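Household Robots: Your Questions, Answered

We get a lot of mail at Larkex from people who would dearly love to hand over the housework, and we don't blame them one bit! These are the questions that come up most.

Can a robot tidy my living room yet?

A little of it, slowly, and it's best if you're home at the time.

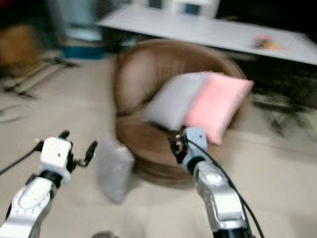 Cushions are one of our favorite chores to ask of a machine, as they look so easy and are so floppy and forgiving of nothing. A gripper has to find an edge, hold on without bunching the cover, and let go in the right spot. A round, deep seat like the brown one, with a gray pillow and a pink one already side by side against the back, gives the arms a curve to work around too, so a plain square couch is a kinder place to start.

Why does it need two arms?

For soft things, mostly. You can pick up a cup with 2 fingers, but a pillow sags and turns, and a second arm can steady it (much as you would with your other hand when changing a pillowcase).
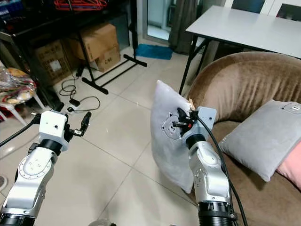 How long does a chore take?

Longer than you'd like, I'm afraid. In our Tridel trials, straightening one seat took 70 seconds on a good run, and we've had plenty of runs that weren't so good.

What about the shop floor?

Things are further along there. Our Anora packing cell runs for 8 hours at a stretch, with the same boxes arriving in the same place all day long.

Should I wait to buy one?

If it's laundry and dishes you're hoping to be rid of, yes, do wait a while. We'll update this page in June.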